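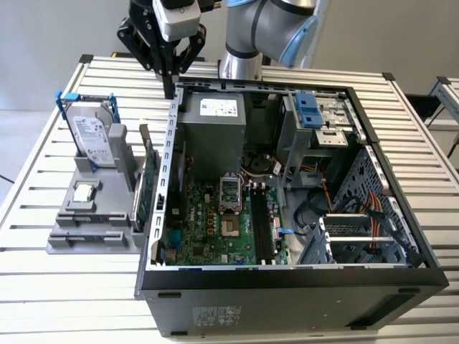

그림 2. 측면 패널을 제거하고 눕혀 놓은 데스크톱 본체의 내부. CPU 소켓과 메모리 슬롯 네 개가 비어 있다.

3.2 분해 대상과 부품 구분

본 연구에서 다루는 폐데스크톱은 Skendesby 회수장에 입고된 타워형 본체 1,867대이다. 모니터와 키보드 등 주변기기는 입고 단계에서 분리되므로 집계에 포함하지 않았다. 일체형 제품과 소형 본체도 내부 배치가 크게 달라 제외하였다. 본체는 외관 확인을 거쳐 작업대에 눕힌 상태로 분해하며, 측면 패널을 떼어 낸 시점을 분해 기록의 시작으로 삼았다.

부품 구분은 Bakos와 Fodor의 선행 분류표를 따르되 두 가지를 수정하였다. 첫째, 선행 분류표에서 한 항목이던 메인보드와 CPU를 별개 항목으로 나누었다. 그림 2와 같이 메인보드는 남아 있으나 소켓 고정 틀과 레버가 열려 있고 CPU가 없는 본체를 기존 표로는 기록할 수 없었기 때문이다. 둘째, 케이블을 전원 케이블과 데이터 케이블로 구분하였다. 그림 2의 본체에서는 주황색, 노란색, 빨간색 전원 케이블 묶음이 오른쪽 드라이브 케이지 부근을 지나고, 검은색 데이터 케이블은 아래쪽 중앙을 가로질러 드라이브 쪽으로 이어진다. 두 종류는 피복 재질과 구리 함량이 달라 이후의 선별 공정에서도 따로 처리된다.

3.3 결손 상태의 기록

회수된 본체는 이전 사용자나 중간 수거 업체가 일부 부품을 빼낸 경우가 많다. 따라서 패널 제거 직후 CPU, 메모리, 저장장치, 확장 카드의 유무를 먼저 적고, 그 뒤에 분해 작업으로 넘어간다. 메모리는 슬롯별로 기록하며, 슬롯이 모두 빈 경우에도 메인보드가 있으면 해당 본체를 분석 대상에 남겼다. 반면 메인보드가 없는 본체는 케이스 단품으로 분류하여 금속 회수량 계산에만 사용하였다.

빈 CPU 소켓은 상태에 따라 다시 나누어 기록하였다. 고정 틀이 열린 소켓은 내부 핀이 노출되어 있어 이물질이나 케이블이 닿으면 핀이 휘기 쉽다. 메인보드를 재사용 후보로 올리려면 핀 상태를 확대경으로 확인해야 하며, 확인 전까지는 소켓 위로 케이블을 넘기지 않도록 하였다. 핀 변형이 확인된 보드는 재사용 후보에서 빼고 기판 파쇄 공정으로 보냈다.

3.4 분해 순서

분해는 케이블, 확장 카드, 드라이브, 전원공급장치, 메인보드의 순으로 진행한다. 전원공급장치는 규격 라벨이 보이는 상태에서 정격 출력과 제조 연도를 옮겨 적은 뒤 분리한다. 라벨이 훼손되어 읽을 수 없는 경우에는 미상으로 두고 추정값을 넣지 않았다.

드라이브 베이의 고정 방식은 제조사와 연식에 따라 다르다. 플라스틱 래치로 고정된 베이는 공구 없이 풀 수 있으나, 나사로 고정된 베이는 케이스의 반대쪽 패널까지 열어야 하는 경우가 있다. 그림 2의 본체는 금속 드라이브 베이 케이지 위에 파란색 플라스틱 래치가 있는 형태이다. 래치가 파손된 본체는 나사 고정형과 함께 집계하지 않고 별도로 표시하였다.

메인보드를 들어낼 때는 주변 금속 구조물과의 간섭을 먼저 확인한다. 특히 확장 카드 브래킷 쪽의 가로대가 보드 가장자리에 가까운 모델은 보드를 비스듬히 기울여 빼야 한다. 남은 섀시는 플라스틱 부품을 떼어 낸 다음 철 스크랩으로 계량하였다. 계량값은 본체별로 저장하였고, 품목별 합계와 결손 유형에 따른 차이는 4장에서 다룬다.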